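PRESS RELEASE

Oct 11, 2019

FOR IMMEDIATE USE

Garside students to enter two-armed robot in Vavoreck Tidy-Up, having been asked to tidy up for years

The robotics club at Garside Sixth Form has won a place in the final of the Vavoreck Tidy-Up, a competition in which student teams teach a robot to put things away. The final takes place in November at the Florkent Exhibition Hall, and parents of the team have already asked whether the robot could be brought home afterwards.

The Garside entry is called Prelero. It has two arms, a gripper on each, and a way of approaching a small object that one of the judges at the regional heat described as "courteous". The club has decided to take this as praise.

Teams in the Tidy-Up are given a table with a mixture of household and workshop items on it and must get the robot to sort, stack, shut or put away as many as it can before the whistle. The items are not announced beforehand. Last year's final included a bag of clothes pegs and a gravy boat, and there are people at Garside who still can't talk about the gravy boat.

Prelero scored 1846 points in the regional heat, enough for second place and the last ticket to Florkent. The winning team scored 2401. The gap between the two is accounted for almost entirely by one tin of shortbread, which Prelero picked up correctly, carried correctly and then declined to let go of until time was called.

"We'd tested picking things up for weeks," said Jade Mottram, the club's captain, who is in her final year. "We'd tested putting them down on a Thursday, for a bit, before the bus. So that's on us. The judges were very nice about it and one of them did ask if the robot was hungry, which got a laugh from everybody except the person who'd written the release code, and that was me."

The release code has been rewritten since the heat. The club is pleased to report that Prelero now lets go of everything, and is working on getting it to do so only when asked.

Most of this term's sessions have gone on what the students call awkward neighbours: objects that sit on top of or up against one another, so that moving one means having a view about the other. A roll of tape left on an open tool case is a fair sort of problem. To a person it is hardly a problem at all. To a robot it raises a run of questions about which thing is on which, where one stops and the next begins, and whether the lid can be shut before or after the tape has gone elsewhere. Mottram says the team has spent more hours on tape than on all of their university applications put together, and would like it known that this is a joke, in case her tutor reads the release.

The club meets after lessons on Tuesdays in the old geography room. Members come from across the college, and a fair number don't take computing. Two of the people who write the motion plans are studying textiles, and they were the first to point out that a bag is a different shape every time you put it down. The programmers had been treating it as a box with poor manners. The bag routine has been in textiles' hands ever since, and it is the only part of the code with comments anyone can read.

Practice runs are done with one student at the keyboard, one at the stop button and the rest behind a line of tape on the floor. The stop button job is rotated, as it carries a lot of power and was starting to affect people. During a run the person on the button is not allowed a phone, a snack or an opinion.

Sessions also include what the club calls the clutter draw. Each member brings in something from home or from the bottom of a bag, everything goes on the table, and the robot is asked to deal with it. The rules say nothing alive, nothing wet and nothing belonging to a sibling who hasn't been told. The third rule was added in the second week.

The Tidy-Up awards up to 70 points for each object put away in the right place, with deductions for dropping it, crushing it or placing it neatly somewhere absurd. The last of these is known among competitors as a "fridge", after a team whose robot put away a hairbrush in one with great care. Garside had a single fridge at the heat, involving a teaspoon and a shoe, and disputes it.

Between now and the final the team plans to work on speed. Prelero is accurate but takes its time, and a full practice table can last longer than the patience of whoever has the room next. "It's got a sort of Sunday pace," said Mottram. "You watch it think about a pen. I've got quite fond of it, but the whistle hasn't. If we can stop both arms waiting politely for each other in the middle, we'd be a lot quicker. At the moment it's like two people at a door."

The winning team at Florkent will receive a trophy, a set of replacement gripper fingers and a day at the Vavoreck workshop. Runners-up will receive the gripper fingers, which Mottram says is the bit everyone wants anyway. Teams will also be judged on a short talk about how their robot works and what went wrong with it on the way. Garside's talk is currently well over its time limit and still has to get to October.

The final is open to the public and entry is free. Visitors may bring one small household object each for the afternoon's open table, where the finalists' robots will attempt whatever is put in front of them without scoring. Glass, liquids and gravy boats will be turned away at the door.

Garside will hold an open practice in the geography room on the last Tuesday before the final, starting after lessons. Local press are welcome, and should sign in at reception and stay behind the floor tape.

Interviews with the team can be arranged through the college office on any weekday except Tuesday, when they'll be busy. Please mark requests for the attention of Jade Mottram.

ENDS

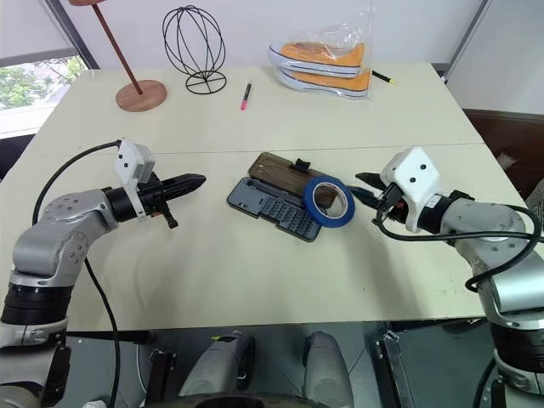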